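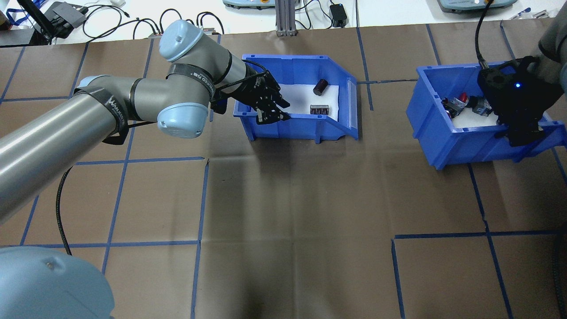

Two robot arms with black grippers at foam-lined parts bins on a papered work table.

Small-parts bin picking is the removal of individual components from an open container by a machine. It is a routine shop-floor chore, done by hand in most small workshops, and is often used to judge whether general-purpose robot arms are ready for mixed manual work. The answer varies with the part, the container and the amount of sorting expected afterward.

Background
Feeding identical parts to a machine has been automated for decades with vibratory bowls and fixed trays. These methods need dedicated tooling for each part and are poorly suited to short production runs. Picking from an ordinary stacking bin removes the tooling but leaves the robot to find each item, choose a grasp and withdraw without striking the walls.

Container and lining
Open-fronted bins with a sloped lip allow a gripper to enter at a shallow angle as well as from overhead. Foam padding limits rolling and protects leads and terminals. It also deforms under load, so a fingertip pressed into the lining may stall or shift a neighbouring part. Dark components on white foam are comparatively easy to segment by colour. Bright metal bodies are harder, as reflections change with the viewing angle.

Two-armed cells
A second arm allows one bin to be steadied while the other hand picks, or two bins to be worked at once. The cost is a shared workspace in which each arm must be planned around the other and its cables.

Performance
The Terkimari trial, run by Gun-woo Ji and Satish Bhat at the Gounder workshop, recorded 3239 attempted picks across 24 component types. Block-shaped parts were handled reliably. Most failures involved clustered parts with protruding caps, where the fingers closed on two items or on none. Any lot of 500 parts still required an operator to clear faults, and 6 component types were withdrawn from the trial.

Household equivalents
Emptying a cutlery drawer or sorting a jar of screws presents similar grasping problems with less control over lighting and layout. Work at this level remains largely experimental.

See also
Hateck gripper
Parts kitting
Zidanley bin test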